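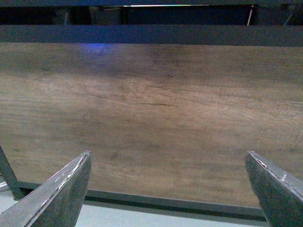
Wanted: adults who color, and adults who think it does nothing

Palurmont is a small publisher of printable coloring pages. Like every other site of our kind, we have told visitors for years that coloring calms you down. It says so on our home page, and it says so on the back of both our printed books. Last winter one of us went looking for where we got that line and found that we had copied it from an older version of our own site.

So we are running a home trial, and we need people for it. You don't have to like coloring. We would be glad to hear from people who find it dull, since our mailing list is made up of fans and fans will tell us what we want to hear.

What you would do

The trial runs through August. You get a packet of 20 printed pages and a set of 10 pencils by mail. On the evenings you choose, you work on a page for as long as you feel like it, then fill in a half-page form. It asks when you started and stopped, what kind of day you had, how you felt before and after, and whether you would sooner have been doing something else. That last question matters to us a lot. Please answer it even if the answer is "yes, the dishes."

A third of the packets will hold no coloring pages at all. Those people get crosswords, or a short story to read. You can't pick your group and you can't swap. We know this will annoy anyone who signed up for the pencils, and they are welcome to keep the pencils.

What we don't claim

This is not medical research and nobody here is a doctor. If you are under care for anxiety or sleep problems, keep doing what you have been told to do and don't count on a drawing of an owl. We also doubt that a month of forms can settle much. People who are asked every night whether they feel calmer may start saying so to be polite. We have tried to word the form so that it doesn't lean, and two of our testers said it still does. It has been rewritten since, and you may find fault with it again.

The pages

Half come from our Homitz set (animals, leaves, a lot of rooftops) and half from Romard, which is nearly all patterns. The Romard pages are very fine work. Several buyers have written to say they gave them a headache, and we would like to know if that is common. No pages carry slogans or cheerful sayings. We took those off because it seemed silly to print "breathe" on a sheet and then ask if it helped.

Who can apply

Anyone 18 or older with a mailing address in the United States. You should be able to see fine lines in ordinary lamp light, with glasses if you use them. Please don't apply if you work for a coloring site or sell art supplies. Couples and roommates may both apply but will get separate packets, and we ask that you don't compare forms until you have sent them in.

Pay

You get $20 once we have your forms, whether you filled in all of them or quit after three. If you quit, tell us why in a line or two. There is no bonus for good news.

Your forms

Each packet has a number on it and your forms carry only that number. The list that matches numbers to addresses is kept separately by Poojary, the print shop that does our mailing, and is deleted after payments go out. We will post the results on the site, including the dull ones, and if there's nothing in them the line comes off the home page.

To apply

Write to Palurmont, Suite 1420, at the address on our contact page, or use the form there and put "home trial 1127" in the subject box. Tell us your age, how often you color now (never is fine), and what you expect to happen. Places go by draw, so a long letter won't help your chances.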